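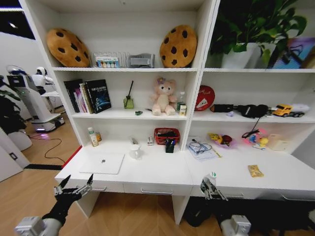

Photo: Brisa Cisneros

The Inventory

The form had one line for each object and three columns: item, condition, disposition. Elsie Fairclough had printed enough copies for the apartment and put them on a clipboard. She started in the back room, at the white shelving unit, and she started at the top left, the way the instructions said.

Item: cushion, cookie design. Condition: good. Disposition.

She left the third column open and wrote the second cushion under the first. They were the same golden brown with the same dark chips. The form did not provide for pairs. Her sister Joanne had bought both in one order from Ziratell and had defended the purchase on the grounds that shipping was free on two.

Joanne Whiteley had taken a post at the Urlow station for 20 months. The contract allowed her one crate, maximum 332 pounds, and a storage unit paid for by the employer. Everything else had to be gone by the end of February. Joanne had left ahead of the crate. She had given Elsie a key, the form, and a phone number that worked in the evenings.

The acrylic organizer came next, with a small boxed set inside it. Elsie wrote "organizer, clear, with contents." She wrote "gray holder" for the thing to its right, considered it, and added a question mark. The form went to an insurance clerk named Volker Mühlbauer, who had already returned one page because a lamp was listed as "nice."

She called at seven.

"The gray thing on the top shelf," Elsie said. "By the organizer."

"Store it."

"What is it?"

"I don't know. It came with the apartment. Store it."

Elsie wrote S in the third column. S was storage, C was crate, D was donate, and X was discard. There was no code for objects that came with the apartment.

"The plant," she said.

"You're taking the plant."

"There's no letter for that."

"Put D. You're the donation."

Elsie put D. The plant was in the upper right compartment in a white pot, and its leaves had grown out past the top edge. The shelves in her own apartment were too narrow for it. She measured the pot anyway and wrote the number on the back of her hand.

The framed picture at the far right was blue and purple. Joanne wanted it in the crate. Elsie entered C and noted a black cable across it, to be moved before packing.

The books took longer. Storage charged by the carton and Joanne owned too many, so the rule they had agreed on was that any book she could summarize in one sentence could go. Elsie read her the spines she could read. The dark one with the blue cover had a Chinese title, and she could not read that.

"It has a kind of space thing on the front," Elsie said.

"That's Amber's. Amber Furnival. She lent it to me when I was learning."

"Did you finish it?"

"I got to page 256."

"What's it about?"

There was a delay on the line, longer than the usual one.

"I can't do it in one sentence," Joanne said.

Elsie wrote "book, dark cover," and then C. She did not raise the matter of returning it. Books weighed what they weighed, and the crate had a margin.

She worked along the middle shelf. Diffuser, green glass, small, with reed. Bottle, clear, green cap. Carton, small, white and yellow. She recorded a tiny green object as "object, green, tiny" and expected to see that page again.

"You skipped one," Joanne said.

"I haven't skipped any."

"You went from the diffuser to the bottle."

The bear was in the center of the shelf. It was pale pink and had a purple bow on its head. Their mother had bought it at a service plaza outside Cutaritz, on the drive to the hospital, for whichever of them cried first. Neither had cried. The bear had ridden home on the back seat between them and had lived with Joanne for the following years on no stated basis.

"I was coming back to it," Elsie said.

"What did you put?"

"Nothing yet."

"It doesn't weigh anything."

"Then it can go in the crate."

"I meant it would be easy for you to carry."

Elsie sat down on the floor with the clipboard. From there she could see the underside of the shelf, where a strip of edging had been glued back on with more glue than it needed. Joanne had done that. She had done it on the day she moved in and had sent a photo of it to everyone.

"Let's finish the right side," Elsie said.

The right side was simple. Round tin, red, white lettering: S. Zippered pouch, black: C. Small item, lavender: Joanne could not place it from the description, and it was entered as S. Black bag with strap: C, with the cord to be coiled and tied. Toy truck, yellow and white: this belonged to the Fallahi boy downstairs, who had left it during the power outage, and it was entered as "not ours, return."

"Mühlbauer won't like that," Joanne said.

"It's accurate."

Elsie signed the page, dated it 2021-02-03, and copied the policy number, which ended in 682, into the box at the top. One line in the middle had an item and a condition and no letter. She had written "bear, pink, with bow" and "fair," and had crossed out "fair" and written "good."

"Are you still there?" Joanne said.

"I'm checking my addition."

"There isn't any addition."

"No," Elsie said. She turned to a clean copy of the form and wrote the name of the next room at the top. "Do you want to do the kitchen tonight or tomorrow?"

"Tonight," Joanne said. "If you've got time."

Elsie picked up the bear, put it under her arm, and carried the phone down the hall.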